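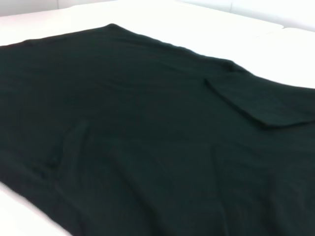
2018-09-24

I have spent the whole evening folding and I am so pleased with myself that I'm writing it down before bed, even though my tea is getting cold and I promised I'd be asleep by eleven.

It started with the dark green top, the soft one I always grab in the dark and think is black. It has lived in a ball at the back of the drawer since spring. I laid it out flat on the white table, smoothed it with both hands from the middle outward, the way Anjana showed me, and it was such a nice feeling! It's a knit, so it never goes completely flat, there's always a little ripple somewhere, and I used to fight with that for ages and then give up and stuff it in with the socks. Anjana says leave the ripples alone. You turn the sleeve back over the body, pat it, turn the other one back, fold the sides in and then go up from the hem in thirds. Done. It stood up on its own in the drawer like a little book. I opened and shut the drawer a few times just to look at it.

So then of course I had to do all of them. I pulled out every T-shirt and sweater I own and made a heap on the bed (big mistake, because then I couldn't sit anywhere), and I took them to the table one at a time. The white top is perfect for it, by the way. I can see every bit of fluff. I did the dark things first and wiped down in between with a damp cloth, and then the light things, and the pale gray cardigan came out without a speck on it.

Nusrat called in the middle of it and I put her on speaker and kept going. She hangs everything, even her pajamas! We argued about it very happily for most of an hour. She thinks folding gives you lines across the front and I think hangers give you those pointy shoulders, and neither of us moved an inch. She did tell me that the shop where she got her good wool sweater, Conceição, has a sale on until the end of the month, and I said Nusrat, I am looking at 60 pieces of clothing on my bed right now, please do not tell me about a sale. I wrote down the address anyway.

Things I found: the striped shirt I accused Quang of keeping after the camping trip (I need to apologize, I was quite firm about it), one glove, a receipt for $89 for the boots that leak, and a hair clip I don't recognize. Also the Fliseck T-shirt from that summer job, which has gone so thin you could read through it. I thought about letting it go. I held it over the giveaway bag and everything. Then I folded it very carefully and put it in the bottom drawer, where it can retire.

The giveaway bag did get 7 things though, which is good for me. Farzana is driving over to drop hers off this week and says she has room in the trunk. The blue one with the scratchy neck is in there, and the two that shrank, and the yellow one – I love yellow, but yellow does not love me.

I still don't know what to do with long sleeves. I tried folding them back straight and they stick out past the bottom, and if I bend them at the elbow there's a lump. I tried it three different ways on the brown sweater and the best was crossing them over flat, low down, but it makes it thick. Must ask Anjana. And the bathrobe defeated me completely, it's back on the door.

My shoulders ache a bit from leaning over, the table is a touch low for me. Next time I might put on the radio and do it right after breakfast when there's good light, because by the end I honestly couldn't tell the navy things from the black ones and I suspect the piles are mixed. I'll check tomorrow. Sheets are next, including the fitted one, wish me luck!

Need: lightbulb for the hall, stamps, call Quang.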